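Trerley Kitchen – progress report for the Sulemana Fund
Oct 21, 2022

Hi Kanokwan,

You asked for a chatty update this time instead of the big form, so I'm taking you at your word! The short version is that the kitchen is open, people are cooking in it, and we still haven't solved storage.

When I last wrote, back in May, we had walls and a sink and not a lot else. Since then the oak counter has gone in (I was nervous about wood, but it's been oiled twice and I love it) and the wall behind it has had its off-white paint. We've served 302 lunches so far. The plan said 200 by now, so I'm pretty pleased with that, even if a couple of the soups were nothing to brag about.

Most of what I've been fussing over lately is containers. The Goltimska group cooks in the morning and the Illau group comes in after lunch, and the two of them kept mixing up each other's leftovers. So we agreed that anything in use goes at the back of the counter, up against the wall, and the front stays clear for chopping. Lids go on, always. We had a long talk about whether to buy one matching set, and decided against it – people bring what they have at home, and I'd sooner spend your money on food. 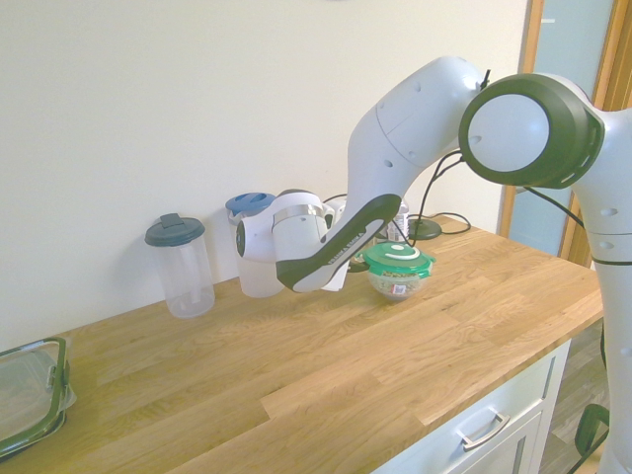

The other half of the rule is labels. Cooked food gets a sticker on the front of the bowl, where you can read it without picking it up. The morning group took to this right away. The afternoon group needs reminding, and I've started leaving the roll of stickers next to the kettle so they trip over it on the way to their tea.

On money: we spent $372 on the counter oil, the shelf brackets and a second set of knives, and there's $80 left in the equipment line. I'd like to move that over to dry goods if you're okay with it. Rice goes fast with this crowd, and so do lentils. Receipts are in the shared folder – the one from the hardware store is faded but I wrote the total on the back.

Still to do: the shelves above the sink (brackets bought, boards not cut yet), a better bin for compost, and a sign-up sheet that doesn't get soup on it. I'd also like to try one evening session before winter if I can find someone to lock up.

Could you let me know about the $80 when you get a minute? And come by for lunch, we eat at noon.

Thanks so much,
Siriwan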